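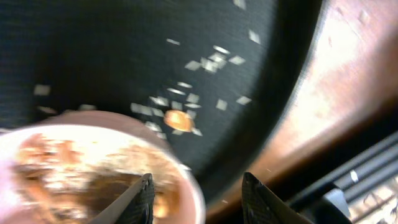 # uvden-lobbies

Hi! This is my slightly obsessive list of apartment building lobbies in Uvden, mostly the ones put up when the Sokol office was designing half the city and everybody wanted terrazzo. It's one CSV, a folder of notes, and a small script that turns the CSV into a map. If you like mail slots, bronze elevator doors and murals of people holding wheat, you're in the right place.

There are 166 buildings in it as of 9/15/24. I started it in July after a walking tour that spent the whole afternoon on facades and never once went inside, which drove me a little crazy (the facades are nice! but come on, the lobbies!).

## What's in here

- `lobbies.csv` has one row per building
- `notes/` has longer write-ups for buildings that deserve more than one cell in a spreadsheet
- `make_map.py` reads the CSV and writes `map.html`
- `sources.md` says where I got dates and architects from

You don't need anything fancy to use it. The CSV opens in any spreadsheet program, and the script only wants plain Python:

```
python make_map.py lobbies.csv
```

It'll complain if a row is missing its coordinates, and then it'll skip that row and keep going.

## Columns

| column | what it means |
|---|---|
| `id` | short name, never changes once it's assigned |
| `address` | as posted on the building today |
| `district` | Filline, Wulla, or `other` |
| `year` | year finished, blank if I don't know |
| `architect` | office name, or `unknown` |
| `floor` | terrazzo, marble, tile, wood, carpet, mixed |
| `mural` | yes, no, or covered |
| `access` | open, ask, or closed |
| `condition` | my own opinion, see below |

`covered` in the mural column means I have a written source saying there's a mural and there's now a wall or a layer of paint where it should be. I want those back on the record even if nobody can look at them right now.

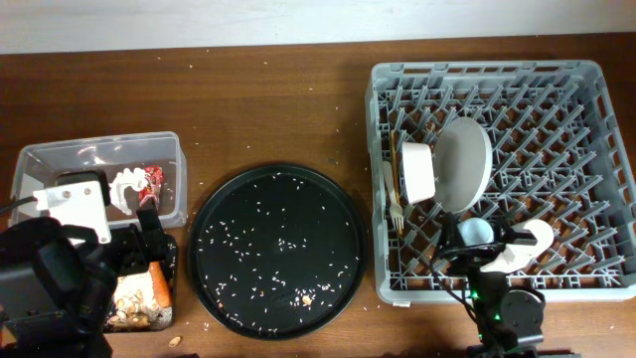
The `condition` column goes from `sad` to `glorious`, with `fine` and `lovely` in between. Yes, it's subjective. I tried a proper scoring sheet with 14 items on it and gave up before I got to the end of one street. If you need something more serious for your own work, drop the column and use the notes instead, where I try to say plainly what's chipped, replaced or missing.

## Where the information comes from

Mostly from standing in doorways. Dates come from cornerstones and old building permits when I can find them, and otherwise from rental ads in the newspaper, which tend to run a bit early (the ads love to say "now complete" about a building with no stairs). When a permit and an ad disagree I go with the permit and put the ad in `notes/`.

Lautaro Toledo went through all the Filline rows and fixed a whole pile of architect credits. I'd been giving everything with curved corners to Sokol, and a lot of it belongs to smaller offices that were happily copying them. Thank you, Lautaro, and sorry about the emails.

## Known problems

- Wulla is thin. There are only 8 buildings from there so far, and I know there are plenty more east of the rail yard.
- 2 rows share an address. It's one building with separate entrances and separate lobbies, so please don't merge them!
- `access` goes stale fast. A door that was propped open for me may have a keypad by the time you read this.
- `floor` says what's visible. Carpet is hiding a lot of good terrazzo in this city and I can't prove any of it.
- Demolished buildings aren't in here. I keep going back and forth on whether they should be.

## Please be nice about it

People live in these buildings. Ring the super, or ask whoever's at the desk, and if the answer is no then the answer is no. I leave out apartment numbers, tenant names and anything about locks or door codes, and I'll turn down additions that include them. If you manage a building and want it marked `closed`, open an issue and I'll change it without an argument.

## Adding a lobby

Add your row at the bottom of the CSV, leave `id` blank (I'll fill it in), and tell me in the pull request how you know the year. "My grandmother moved in that spring" is a perfectly good source and I'll write it down just like that. Blanks are fine too. I'd much prefer an empty `architect` cell to a guess, having made so many guesses myself.

If you don't use Git, just open an issue with the address and whatever you noticed, and I'll do the typing.

## License

CC BY 4.0 for the data and notes, MIT for the script. Credit "uvden-lobbies" and link back if you can.

## Next up

Elevator door patterns get their own column as soon as I settle on what to call them. Right now my notes say things like "fan thing" and "other fan thing," so suggestions are very welcome.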